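Jestcombe Kitchen and Home Handling Project
Progress report to the Prirnance Fund, August
Prepared by Babak Ahmadpour

Summary

We are further along than I expected to be when I wrote the spring report, and most of that comes down to the decision you backed in the first round: do the planning in simulation and hold the hardware money until we know what we need. The equipment line has barely been touched. In the meantime we have learned enough to change the shopping list twice, both times for the better.

I would like your agreement on the revised purchase plan below before we place the arm order with Soltani.

What has been done since the last report

The simulated home is up and running. It has several rooms now, with furniture we can move between runs, and the two-armed robot model drives through it without the stuttering that held us up all spring (that was a physics setting, and an embarrassing one). Both grippers can be run separately or together. We have completed 801 logged reaching runs so far, and every one of them can be replayed, which is a wonderful thing to have when two people disagree on why a grasp slipped!

We spent a lot of that time on reach. Our original plan called for the shorter arm, mostly on price. When we put the shorter arm into the model it struggled with anything low on a wall or at the back of a surface, and the base had to keep shuffling forward to make up for it. The longer arm does the same jobs from one parked position. I had assumed we would be able to fix that in software. I was wrong, and I am very glad we found out before there was a crate in the hallway.

Finger width was the other surprise. We tried 17 finger shapes. The plain, long, squared fingers did better than the fancy curved ones over slatted and ridged surfaces, and they are also far cheaper to have made. Rarcombe can machine them from our drawings, and we will own the drawings.

Revised purchase plan

Arms: 2, long-reach version, from Soltani. This replaces the short-reach pair in the original budget and costs more per arm.

Fingers: 6 sets of straight fingers from Rarcombe, enough for both arms plus spares. These replace the off-the-shelf adaptive fingers, and the savings cover most of the difference on the arms.

Mobile base: no change in model. We would like to move this order back to the next budget period. Nothing we plan to do on the bench needs it, and the maker has told us a newer battery pack is coming.

Computing: one more workstation, brought forward. Our simulation queue is now the slowest part of the week, and people are starting runs at 11 p.m. to get a turn. This is the only item I would call urgent.

Safety enclosure: same line, same amount. We have measured the lab and the quoted panels fit.

Service contract: new line. I left it out of the first budget and should not have. Soltani offers a yearly plan that includes loaner wrist joints, and since a wrist failure would stop both the bench work and the data logging, I think we should take it.

Taken together the plan stays inside the approved total. It does move money between headings, so we need a written okay from the Fund.

Where we are behind

The door and drawer tasks have not been started. They depend on contact forces, and we don't yet trust the forces the simulator gives us. I would sooner wait for the real arm and compare the two. The written training guide for new staff is half finished. I have two chapters in rough draft and a table of contents that keeps growing.

Next steps

Once the plan is agreed, the arm order goes in first, followed by the workstation. Bench assembly can begin while we wait, and the finger drawings will go to Rarcombe for a quote on a second material. We will keep running reach tests in the simulated home right through delivery, and I can't wait to put those logs next to the first real ones.

Views from the simulated home

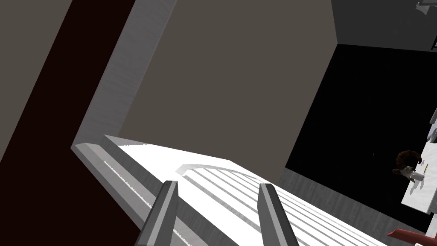
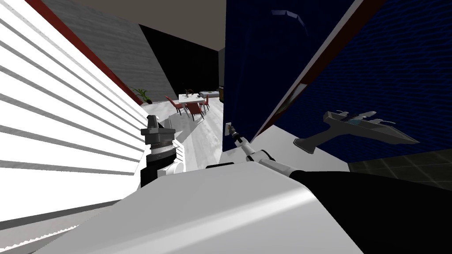 Simulated grippers beside a white slatted surface.

Question from the Fund: If simulation is working this well, could the purchase of the second arm be put off for a year?

Reply: We would advise against it. Many of the tasks in the agreed work plan need one hand to hold and the other to move, and with a single arm we could only test half of each. Buying the pair together also means one shipping charge, one installation visit, and matching parts. If money gets tight, the mobile base is the better item to delay, and the plan already does that.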